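Things Left Behind: Flemley Lake Path
Gallery by Sajib Gamage

Home | Galleries | Maps | Contact

Last updated May 10, 2026

I started keeping a record of what gets dropped along the lake path in Flemley after the new parking lot opened. The path goes from the lot to the old pump house and back along Zamik Road. I walk it most mornings with a bag and a grabber, and anything small enough to carry comes home with me.

The gallery has pictures from the path and pictures of things later on, when they are being sorted. Click on a title for the larger version. I have kept the captions short except where there was something to say about how an item is handled.

Start of the path
Looking toward the lake from the parking lot. The trash barrel on the left is emptied twice a week in summer and once a week the rest of the year. Most of what I find is within sight of it.

Coffee cup in the fence
Paper cup with a plastic lid, pushed into the chain link at about waist height. Cups like this have a plastic lining and our county does not take them with paper. The lid comes off and the cup goes in the trash.

Fishing line
A tangle from the bank near the second bench. Line is the one thing I always stop for, even in the rain. The bait shop has a tube by the door where it can be dropped off. Cut it into short pieces first.

Bottle caps
Plastic caps, washed and laid out on newspaper. The county wants them screwed back on the bottle. Loose ones fall through the screens at the transfer station, so if I find a cap without a bottle I put it on any bottle it fits.

Glove, left hand
Knit glove hung on the post by the footbridge. I leave clothing where people can find it for a week or so. The glove was gone by the next weekend.

Drink cans
Cans are the item I get most questions about, so they have a longer note. Flat or dented cans are fine for our deposit center as long as the metal is all there. They weigh them by the bag. If you use one of the return machines at a grocery store it is a different story - the machine has to read the code on the side, and a can that is badly bent will come right back out.

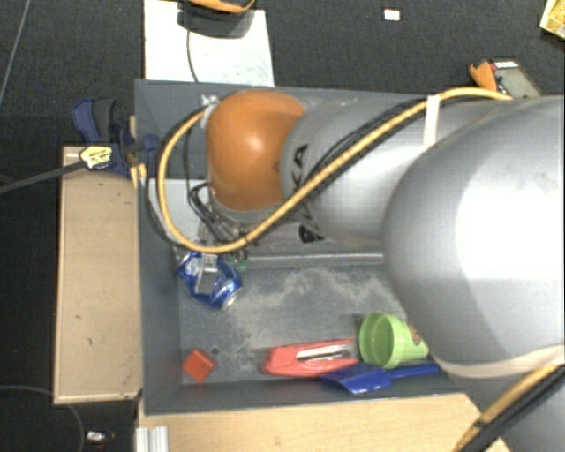

Crumpled drink can, blue and silver, in the dark gray bin.

A can bent in the middle like that one goes straight in the bag for weighing. I don't try to straighten them. I did for a while, with a broom handle, and all I got was a cut thumb. Tip the can upside down before it goes in the bag, and check for slugs from July on.

Rinse bucket
Two buckets behind the garage, one soapy and one clear. Glass and cans go through both. Food containers get scraped with an old spatula before they go in the water, otherwise the bucket has to be changed too often.

Foil and wrappers
Snack wrappers look like foil but most are plastic with a shiny coating. Crush one in your hand. If it springs open again, it goes in the trash. Real foil stays crushed and can be saved up and rolled into a ball. The center wants the ball to be at least the size of a fist.

Tennis balls
From the ditch below the courts. The ones that still bounce go back over the fence. The rest go to the dog shelter on Arabzadeh Street, and they have asked me to stop bringing so many.

Broken flower pot
Clay, in pieces, found under the willow. Not recyclable here. I kept the pieces for the bottom of my own pots.

Batteries
A handful of AA batteries, left on the picnic table. These never go in the trash or the bins. The hardware store takes them at the service desk. Tape over the ends if they are going to sit in a bag together.

Straps and twine
Packing straps, baling twine and one dog leash. Straps jam the belts at the transfer station, so they are trash even if the plastic has a recycling mark on it. The leash was hung up next to where the glove had been.

Paper
Flyers for the Grarkix street fair. There were a lot of these after the windy week. Dry ones go with the newspapers. Wet ones I put in the compost, torn up.

Weigh-in
The scale at the deposit center. The aluminum for last season came to 17 pounds. The money went toward new bags and a second grabber, with a longer handle for the ditch.

End of the path
The pump house at low water. There used to be a barrel here too and the bracket for it is still on the wall. I have written to the town about putting one back and will post the answer if I get one.

Notes

The full loop is 2000 yards if you go out by the lake and come back on Zamik Road. The lake side is muddy until late spring - wear boots. Please stay off the bank below the second bench when the geese are nesting.

Rules for cans, glass and plastics are different from one county to the next, and ours have changed twice since I began these pages. Check with your own center before you load the car.

If you have found something odd on the path, use the contact form and tell me where it was. The bench numbers on the map page are the easiest way to give a location. Photos are welcome, and I will put your name with them unless you ask me to leave it off.

Next gallery: Flemley in the Snow
Back to all galleries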